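I finally listened to the whole Ralon record

4 min read

February 27, 2022

So I did the thing I kept saying I'd do and sat down with the new Ralon album from start to finish, no skipping, phone in the other room. I've been a fan since the first EP and I was nervous, because the two singles left me kind of cold. The first one had that big shiny chorus that sounds like it was built for a car commercial, and the second one I played maybe twice.

Well, I was wrong about the second one! It's track six, and coming out of track five (a slow, creaky little instrumental with what I think is a pump organ) it makes total sense. The drums come in half a beat sooner than you expect and it feels like somebody opened a window. I don't know why they put it out on its own. It needs the song before it.

The first single I still don't love. Sorry. I gave it four tries and I'm done.

What surprised me most is how quiet the back half is. Ralon used to be the band you put on while you cleaned the apartment, all handclaps and shouting, and now there are three songs in a row where the singer barely gets above a mumble. My sister hates it. She says it sounds like he's trying not to wake a baby. I think it's the best singing he's done, and on "Brikach" you can hear him breathe in before every line, and I got actual goosebumps on the bus the second time through.

"Brikach" is the one everybody online is fighting over, by the way. Half the people on the fan board think it's about the old rehearsal space and half think it's a breakup song, and there was a thread with more than 200 replies the last time I looked. I read way too much of it. My vote is rehearsal space. There's a line about the stairs and a line about the landlord's radio, and who puts the landlord's radio in a breakup song?

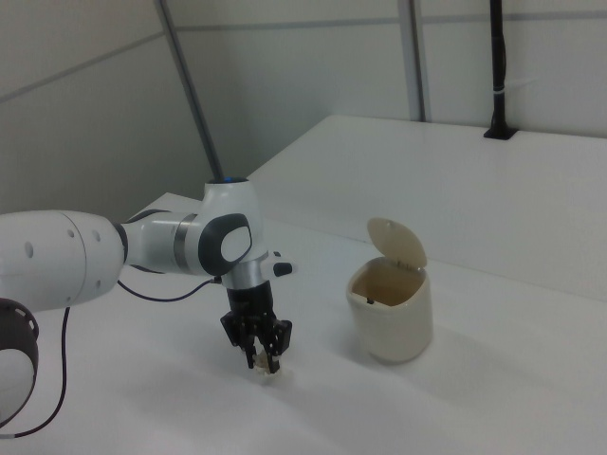
The other thing people are mad about is the awards snub, and okay, I have thoughts. The Vurnitz shortlist came out and Ralon wasn't on it, not even in the alternative group, and the fan accounts went completely nuts. I get it, I was annoyed too. But the album came out so close to the cutoff that I'd bet most of the voters hadn't heard it. And Moussa got in, which I'm thrilled about! That record has lived in my kitchen for months. I have burned rice to that record.

I also don't think Ralon cares as much as we do. They've never played the ceremony and never thanked anyone for a nomination as far as I can remember. It's the fans who keep score. I used to do it too - I had a whole notebook in college with chart positions in it, in two colors of pen, and I would be very embarrassed if you found it.

Tour stuff, since a couple of you asked in the comments. Yes, I got a ticket for the April show. It was a mess. The page froze on me twice, and when I got back in I was number 800 in line and sure I'd blown it. Then it let me through and all that was left was the side balcony, which at that place means you see the drummer's left elbow and a lot of speaker. I took it. The room only holds a little more than the queue did, so I'm not complaining (much).

I'm hoping they play the quiet songs. I've seen them three times and the crowd talks through anything slower than a jog, so I don't know how that'll go. At the last show two guys behind me discussed a mortgage through the whole encore. If they open with "Brikach" with the lights down, people might shut up for it. If they stick it in the middle, forget it, that's when everyone goes to get a drink.

Anyway, my order right now goes "Brikach," then track six, then the organ one, then the closer, and the rest can move around. Ask me again in a month. I'm picking up the vinyl once my store gets it in, and I hear the last song runs longer on that version, so there may be a second post about just that. And if anybody has a spare seat on the floor and feels like trading for a lovely view of an elbow, you know where the comments are.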